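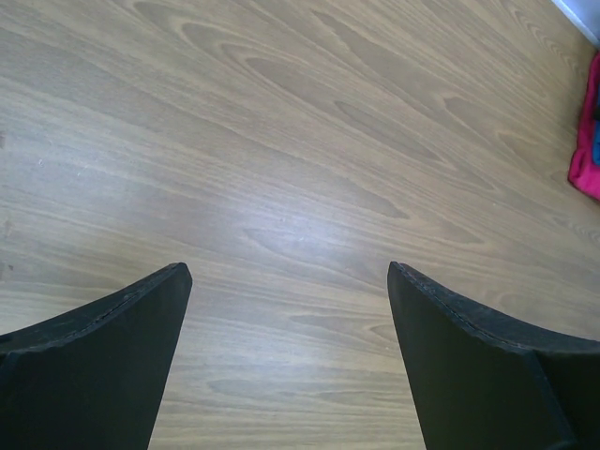

Freezing cooked beans in portions: texture problem

kiditero_stove
Looking for input on freezing cooked chickpeas and black beans for school lunches. I cook 2 pounds dry at a time, drain, bag, freeze flat. The chickpeas come back fine. The black beans split and turn grainy on the outside. Soak is overnight in plain water, cook is at a bare simmer until soft. The kids eat the chickpeas cold out of the thermos and leave the black beans.

lowsimmer
You're draining them. Freeze in the cooking liquid, enough to cover. Dry surfaces get freezer burn and the skins crack. My portions are 300 grams of beans with liquid, in rigid tubs, half an inch of headspace.

kiditero_stove
Tubs take more room than I have. Could I do liquid in bags?

lowsimmer
Yes. Lay the bag on a sheet pan until solid, then stand them up like files.

Issahaku
Disagree that liquid is the main factor. I have frozen both ways for years and the bigger variable is salt in the soak. Unsalted black beans have tough skins, the inside swells, the skin gives. Add salt to the soaking water and the skins stay flexible. I use 16 grams per quart, then rinse before cooking.

lowsimmer
That's a lot of salt for a soak. I get whole beans with none.

Issahaku
Most of it goes down the drain with the soaking water. Taste a bean after cooking and you'll find it mildly seasoned. For very young kids, cut it in half. You may also be buying fresher beans than the original poster. Old stock splits no matter what you do with it. 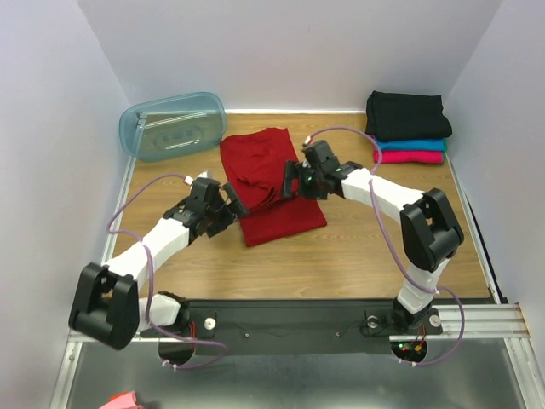
Bean age is hard to check at the store, so I buy one bag, cook a cup of it, and go back for more if the batch holds together. Dull color and a lot of broken halves in the bag are bad signs -- not proof, but I pass on those.

danari_lunchbox
How are you cooling them? I had the same graininess and traced it to draining the pot while it was hot. The skins dry out and wrinkle within minutes. Now I let the beans sit in the pot off the heat for a short while, move them with their liquid to shallow pans, and get them into the fridge. They go in the freezer the next morning.

kiditero_stove
Draining hot, yes. Straight into the colander.

danari_lunchbox
Change that first and leave everything else alone. If you change the soak too you won't know which one did it.

Dremov
Pressure cooker users, note that quick release does the same damage. Natural release only. I also pull black beans slightly underdone, because they get reheated before going in the thermos and soften again.

lowsimmer
Underdone is fine if they really do get reheated. The OP said the kids eat them cold.

Dremov
Missed that. Cook them through, then.

kiditero_stove
Results from one batch. No salt, cooled in the liquid, bagged with liquid, thawed overnight in the fridge. Far fewer splits. Still a little grainy compared with fresh. Next batch gets the salted soak at half strength. I froze 4 bags, and one went into quesadillas, where texture doesn't matter much anyway.

Issahaku
Use the same brand of beans for the second batch or the comparison is useless.

kiditero_stove
Same bag. I have enough left for one more pot.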